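From: Jayson Calimlim
To: Crenshaw Rec Sports list
Subject: Re: Draststead rink schedule and the playoff format

Hi all,

I read through everything that came in after my first note and I'll try to answer it in one message. I'm quoting the main one below so people who joined the list late can follow along.

> I don't understand why we're changing the playoff format again. Last season we took eight teams, and everyone who finished in the top eight got at least one playoff game. Now it's six, with the top two getting a bye. For the team I'm on that probably means we're done after the last regular game. We pay the same fee as the teams at the top.
>
> Also, the late slot at Draststead is killing us. We had it four times before the break and Novuvitz had it once. I know somebody has to take it, but I'd like to see how it gets assigned.
>
> Last thing. Is the roster freeze still in April? We have a goalie coming back from a knee injury and I'd like to know if he has to be on the sheet before he's cleared to play.
>
> Pete

Pete, thanks for putting it all in one place. I'll take these in order.

**Playoff format**

We went from eight teams to six because of ice time. Last year Draststead gave us two full weekends at the end of the season. This year they have a figure skating test session on the second one, and what we get is one weekend plus two weeknights. Eight teams in a straight bracket is seven games. Six teams with byes is five. We could fit seven only by starting games at 11:15 p.m. on the weeknights, and when we tried that two seasons ago, one team forfeited and another played with six skaters.

I hear the point about the fee. Every team still gets 16 regular season games, the same as last year. The fee covers those games, the refs and the scorekeeper. Playoff ice has always been paid out of the reserve, so a team that misses the playoffs is not paying for somebody else's games. If people want to change how that works, bring it up at the spring meeting and we can vote on it there.

One thing we could still do is run a consolation game for the teams that finish seventh and eighth. Draststead has an open hour on the Andard side of the building, on the smaller sheet. It costs $300. If both teams want to split that, I'll book it. I need to hear from both captains, and please don't reply for the other team.

**The late slot**

I went back and checked, and Pete is right about the numbers. His team had it four times and Novuvitz had it once. The schedule is made by a spreadsheet that spreads out opponents and home/away, but it doesn't look at start times. I fix those by hand afterward, and I didn't do a good job of it this time. Three of Pete's late games came from makeup dates after the compressor problem in the fall, and I put those wherever there was a hole.

For the second half I've swapped 3 games. Novuvitz takes two of the late ones and the Andard team takes the other. Both captains have agreed. The new schedule is on the website now. If you printed the old one, throw it out.

I'm also adding a column to the spreadsheet that shows how many late starts each team has, so anyone can look at it during the season.

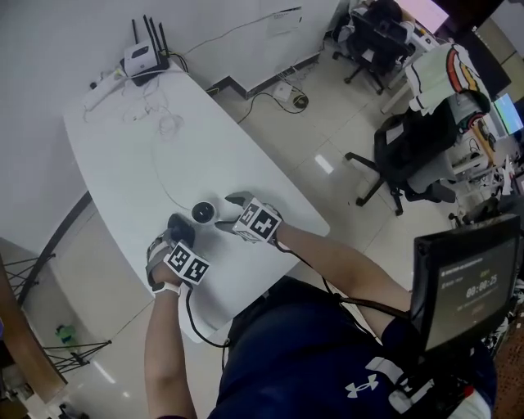
Marcy wrote back on the swap before I had even finished posting it, and she wants to know whether the two Novuvitz games could be moved to the early part of the half, when fewer of their players are traveling for work. She also thinks that any team with a late game should get first pick of locker room, and that the warmup should stay at the full five minutes even if the game before runs over.

On the first part, I can move one of the two. The other is against the Crenshaw team and they have no flexibility that month. On locker rooms, Draststead assigns those and posts them on the board by the front desk. I can ask, but they'll probably tell me it depends on which rooms the high school has locked up with their gear. On the warmup, yes. The refs have been cutting it to three minutes when we're behind, and I've asked them to stop. If we run late, we'll take it out of the break between the second and third periods.

**Roster freeze**

Yes, it's still in April. Players have to be on the sheet by the freeze and they have to have played two regular season games to be eligible for the playoffs. The two-game rule is there to keep teams from bringing in ringers.

For the goalie, put him on the sheet now. There's no rule that says a player on the roster has to be healthy. If he can't get his 2 games in before the end of the season because of the injury, send me a note with the date he was hurt and the date he was cleared. We've allowed that before for goalies, on the condition that the opposing captain is told ahead of the game. Skaters don't get that exception.

If he isn't back at all, you can use a sub goalie from the league list. The sub has to come from the list and can't be the starting goalie for a team that is still alive in the playoffs. Text me by noon on game day with the name.

**Tiebreakers**

A few people asked about this off the list. The order is:

1. Points
2. Head-to-head record
3. Regulation wins
4. Goal differential, capped at five per game
5. Fewest penalty minutes
6. Coin flip

The cap on goal differential is new. A win by nine counts the same as a win by five. It was voted in last spring and I forgot to put it in the rules document until this week. The standings page was still using the old number, and when I fixed it two teams traded places in the middle of the table. They're separated by points again after the last round of games, so it doesn't matter at the moment, but I wanted it known.

**Penalties and suspensions**

We had two game misconducts before the break. Both players sat out the next game and both are eligible again. A second game misconduct in the same season is three games, and those carry into the playoffs and into next season if needed.

Please remind your bench that yelling at the scorekeeper counts as unsportsmanlike conduct. The clock at the Draststead end has been sticking and it sometimes takes two or three tries to get it started. The rink has a part on order. Until it comes in, the ref keeps the time for the last two minutes of the third period on a watch and will call it out at each whistle.

**Jerseys**

Home team wears dark, away team wears white. The Crenshaw team's gray jerseys are counted as dark. I know they look light under the lights on the small sheet. If there's a conflict, the away team changes into pinnies, and the pinnies are in the bin under the scorer's table. Please put them back in the bin. I washed them over the break and there are fewer than there were in the fall.

Numbers need to be on the back and they need to match the score sheet. We've had goals credited to the wrong people because someone borrowed a jersey and didn't tell the scorekeeper. If you want a stat corrected, email me within a week with the game, the period and both numbers. After that it stays the way it is.

**What I need from captains**

- Confirm you've seen the new second half schedule.
- Send me any roster changes before the freeze.
- If you're in seventh or eighth place or close to it, tell me yes or no on the consolation game. I'd like to book the hour before the rink gives it to somebody else.
- Second half balance is due before your first game. Four teams have paid. Checks go to the league and not to me.

I'll be at Draststead for the early game and should be there until the second one starts, if anyone would like to talk in person. I'll be up by the penalty boxes. Otherwise email works better for me than text, except for the sub goalie thing.

Jayson

P.S. Somebody left a pair of shin guards and one elbow pad in room 4 after the last game before the break. The front desk has them.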